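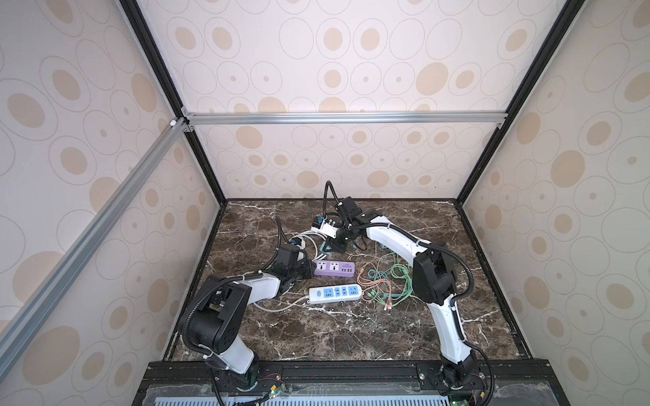 Brown marble top, white and pale veins, cream oval-print walls.

2019-02-17
Stone sealer notes, Waltau vs. Naciri

Carried over from the August pages. Question is still whether the solvent sealer (Waltau) darkens brown marble more than the water-based one (Naciri), and whether either one holds up against oil.

Test pieces are offcuts from the Jerkik lot, honed face, sawn back. Rinsed, oven dried at low heat, cooled in the desiccator, weighed. Heaviest piece 2,894 g, too much for the small balance, so that one went on the floor scale and its uptake figure should not be compared with the rest.

Application: 2 coats by lint-free pad, excess wiped after 17 minutes. The Waltau sheet allows longer but a haze formed on the trial piece when I left it. Haze came off with a second pad damp with fresh sealer. Room at 49 percent RH at the start, not logged after that.

Water drops: both sealed sets beaded. Control pieces took a dark ring at every drop, strongest where the drop sat over a pale vein. The veins seem to be more open than the brown ground. Worth checking with dye on a sawn edge.

Oil drops: Waltau clean after wiping. Naciri left a faint mark on one piece, visible only at a low angle to the window. Same piece has a hairline along the vein, so do not count it yet.
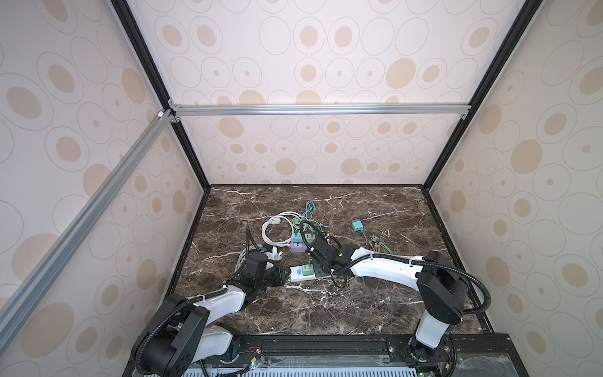

Same marble, white and gray veins. Beige ovals and gray rings on the panels.

Color: by eye, Waltau is a shade darker than control, Naciri no change. No meter reading, the head is out for calibration. Compare under the bench lamp as well, daylight was going by the time I got to these.

Problem with tape. The Uvwood masking tape lifted sealer at the border on three Waltau pieces. Pulled too soon, I think. Next set: remove tape right after the wipe, or leave it for a full cure and score the edge first.

To do:
- reweigh everything except the floor scale piece
- repeat oil drops on pieces with no hairline
- dye test, sawn edge
- lemon juice on one spare from each set; expect etching on both
- ask Naciri for the solids content, sheet leaves it blank
- new pads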